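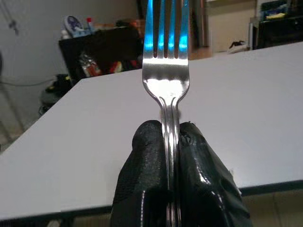 Trokine everyday flatware: eight months with the fork I keep reaching for

I didn't think I'd ever write this many words on a fork, but I've had people ask me what we're eating with these days, and my answer keeps getting longer. So I'm putting it all in one place. The set is the Trokine everyday flatware, the polished version, service for 6, and I paid almost 80 dollars for it. I bought it with my own money after our old set had dwindled to a drawer of strays from three different kitchens.

The fork is the star. The knife is good, the spoons are fine (more on the soup spoon later, I have feelings), and the fork is terrific. I've eaten practically everything with it by now, including a lot of things standing at the counter with the lid still in my other hand.

What makes it so good to hold

The handle is narrow. I had my doubts when I first took it out of the box, because I've always liked a wide, flat handle that fills the hand a bit. Two dinners in, I was a convert. There's a groove that runs along the middle of the handle, and your finger finds it right away. It keeps the fork from rolling when you're working at something stubborn, like a roast potato that got a little too much oven. You don't have to squeeze it at all.

The other thing I love is the way it balances. Rest it across one finger and it wants to sit just below the neck, so when you're eating it feels like the head is doing the work and the handle is following along. Our old forks were all handle. They'd slide off the edge of a plate and take a good bit of sauce with them on the way to the floor, and I have cleaned enough tomato off the baseboard to care about this very much. The Trokine fork stays where you put it, even on our shallow pasta bowls, which have defeated everything else we own.

It's a four-tine fork with the regular amount of curve. The tines are long enough to twirl spaghetti properly and they have a real point on them without being mean. Salad is where I noticed it most! Cherry tomatoes don't shoot away, and you can pick up a single leaf of arugula if that's the mood you're in. Peas still need a scoop, but the head is broad enough through the shoulders that you can get a decent pile going.

The finish

Okay, it's shiny. It's a mirror finish, and it picks up every window and lamp in the room. If you like that soft brushed look you won't be happy, and Trokine does sell a brushed one that I haven't tried. I went with polished because I grew up with polished and I like a table that sparkles a little, even on a night when dinner is eggs.

Does it show fingerprints? Yes. Water spots? Also yes, if you let it air dry in the dishwasher with the door shut. I crack the door open when the cycle is done and run a towel over the forks while I'm putting them away, and that takes care of it. When I'm too tired for that, I put them in the drawer spotty and we all survive.

Scratches are the thing people worry about with this kind of finish, and I'd say go ahead and expect them. Ours have picked up a fine network of hairlines on the backs, where they touch plates and each other. You have to tilt one under the light to find them. I was sad about the first one for maybe a day. Now I think they look better for it, the way a pan does once it's been used.

No rust anywhere, and no gray smudges on the plates either. The old ones used to leave pencil-looking marks on our white dishes that had to be scrubbed off with baking soda, and I haven't seen a single one of those since we switched. The knives picked up two little brown dots after a weekend in the sink under a pot I was avoiding. A dab of metal polish and they were gone.

How it looks on a plain table

We eat at a big white table, the Teltis, which we bought on sale for $489 and which could probably have its own review. (Short version: huge, easy to wipe, a bit cold-looking in the morning until somebody puts a bowl of oranges on it.) The top is matte and very plain, and I'd been half afraid that shiny flatware on it would look like a hospital tray. It's the opposite! All that flat white lets the curves show. I've stopped using placemats most nights, and I used to be firmly a placemat person.

I also tried the set on my mother-in-law's dark dining table over the holidays, and it looked dressier there, almost like the good silver. So it goes both ways. If your table has a lot of grain and pattern I'd guess it does fine too, but I can't promise.

One practical note on matte tabletops in general: metal can leave a faint mark if you drag it. I set the forks down on a folded napkin when there are kids at the table, since they like to drum. The adults get to put theirs wherever they want, and so far the surface has come through it.

The rest of the set, quickly

Knife: nicely weighted, stands up to chicken and pork chops, not a steak knife and doesn't claim to be. The serration is fine enough that it doesn't chew up bread. I wish the blade were a half inch longer.

Teaspoon: perfect. Small bowl, long handle, gets to the bottom of a yogurt cup.

Soup spoon: too deep. I know some people want a deep spoon, but you have to sort of tip it into your mouth, and with hot soup that's an adventure. I use it for serving rice and I'm very happy with it in that job. For actual soup I've gone back to two old spoons that don't match anything.

Salad fork: a smaller copy of the dinner fork, same groove, same balance. It turns out to be the one my daughter picks every time, and I use it for cake. If you have kids who've outgrown the plastic stuff but find full-size forks clumsy, this one's worth the set all by itself.

How it compares

Before this I spent a month with the Vulter set, which costs a little less and looks very similar in the store. It's lighter, and the edges between the tines weren't finished well on the ones I got. You could feel it on your lip. Back it went. A friend has the Leitão forks, and those are gorgeous, hand-finished, with a heavy round handle, and I'd be thrilled to eat with them at somebody else's house. At that price I'd be counting them after every party.

The Trokine lands right between the two for me. It feels like a grown-up purchase, but I don't flinch when one goes off to work in a lunch bag. (One of them has been living at my desk since March. I keep meaning to bring it home.)

Buying it

You can get the box of 6 settings or buy single pieces, and I really like that they sell singles. Forks disappear! Every household I've known runs out of forks first. I added a few extra dinner forks in the spring and they matched the originals exactly, same shade and same shine, apart from the hairlines they hadn't earned yet. Shipping was quick and each one came in a paper sleeve with no plastic at all.

There were 3,739 ratings on the store page when I ordered, and the low ones mostly complained about spots, so read my bit on drying above and decide if you can live with it. I'd wash everything in hot soapy water before the first use as well. Mine had a slight oily feel out of the sleeve, and it came right off.

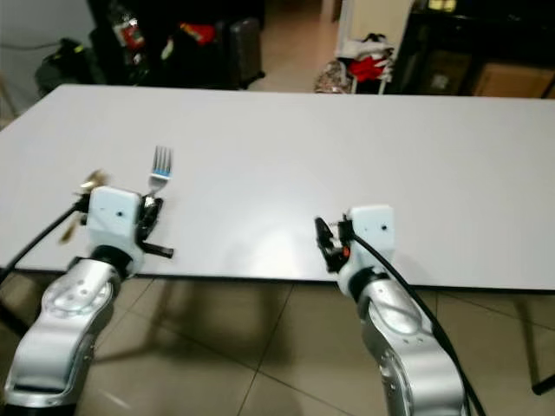
Katia Ruggiero wrote in to say she's had the same forks for two years and agrees on everything except the soup spoon, which she calls the best one she's ever owned. Her trick is to sip from the side of it and never the tip. She also hand-washes the knives, and hers have never had a spot on them. She wanted to know if the groove in the handle collects food in the dishwasher, because she gets a thin line of dried oatmeal in hers every so often.

I went and checked our whole drawer after reading that, Katia, and I found it on exactly one, up near the neck. Peanut butter, I think. What has helped is loading them with the handles down and mixing them in with the spoons so they don't nest together. When they nest, the water can't get in, and whatever's in the groove gets baked on for good. A soft toothbrush takes it out in a second if it's already happened. I keep one under the sink for the cheese grater anyway.

And I did try your side-sipping on Thursday with a pot of minestrone. It's better! I still lost a bean down my sleeve, so the two old spoons are staying in the drawer for now, but I'm willing to keep practicing. If anyone has tried the brushed version of the fork, please leave a comment, especially if you've had it long enough to say how the finish wears along the backs. My sister is about to order a set and she can't stand anything shiny.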